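Support > Hand Grippers > Practice Tasks > Folding a towel

Last updated: 2023-09-03

Folding a Towel with the Flello Hand Gripper Pair

This guide is for people who have the Flello pair out of the case, have both grippers reading in the Vakico recording software, and want a first cloth task. If the software shows only one gripper, go back to the setup page and sort that out before you go on.

A towel is a good place to start. It is soft, it can't break, and a bad grip shows up right away. Plan on 100 practice folds before you keep any recordings. Jozefína Šindelář, who wrote the first version of this guide, threw out her whole first set from June and was glad she did.

What you need

- The gripper pair, with cables connected
- One terry towel in a plain, light color
- A table you can reach across without leaning on it
- Recording software set to the two-hand profile

Step 1. Lay the towel on the table and check your cables. Each cable should run down the outer side of your arm. Lift both hands to shoulder height. If a cable pulls, give it more slack now.

Step 2. Pick up a corner with the left gripper. Close slowly and take only a little cloth. A thick bunch is harder to let go of cleanly.

Step 3. Raise the left hand, then find the next place to grip with the right. Pinch the edge low, near the tabletop, and keep the two pads square to each other.
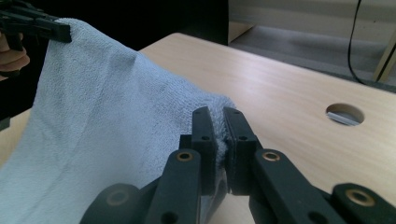
Photo: Tove Zoëga / Bevton

With the left hand high and the right hand low, the cloth between them makes a slope and you can see where it still needs to be straightened. A small tuft sticking out between the pads is fine. If the towel slides, open the gripper and take the edge again. Squeezing harder does not help much with terry.

Step 4. Bring the edges together and lower the towel onto the table. Let the cloth touch down first, then open both grippers. Wait a moment before you pull back. Loops of terry can catch on the pads, and a fast exit will drag the top layer with it.

Step 5. Fold again until you have a rectangle you like. Use the same number of folds every time. We use the same order too, left side first.

Step 6. Square up the stack. Close the fingers, point the grippers in from either side, and nudge the edges lightly. Keep your wrists off the towel. 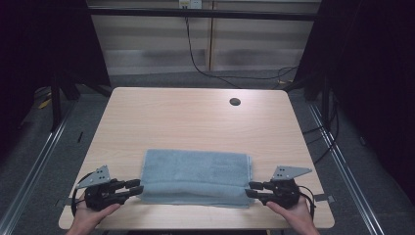
Filed under: Two-Hand Tasks

Don't chase a perfect stack. Slightly uneven layers are normal with terry, and too much patting at the end makes the recording long for no gain. Stop when the towel lies flat enough to be picked up again.

Step 7. Hold both hands still, then end the recording. The software trims the last 9 frames, so a hand that is already moving away will leave you with a clipped ending.

Common problems

The cloth slips out when lifted. Take the grip a little farther in from the edge. If it keeps happening, wipe the pads.

Your hands get tired. The pair is light, but holding one hand up for a long time is work. Take a break after every 6 folds at first.

One gripper stops reading. Check the plug at the gripper end before anything else - it is nearly always that. Karamanlidis sells a longer cable with a locking plug that fits both sides.

Once you can get through a session without dropping a corner, start keeping your recordings. A set of 300 is enough for the sorting tool to be useful.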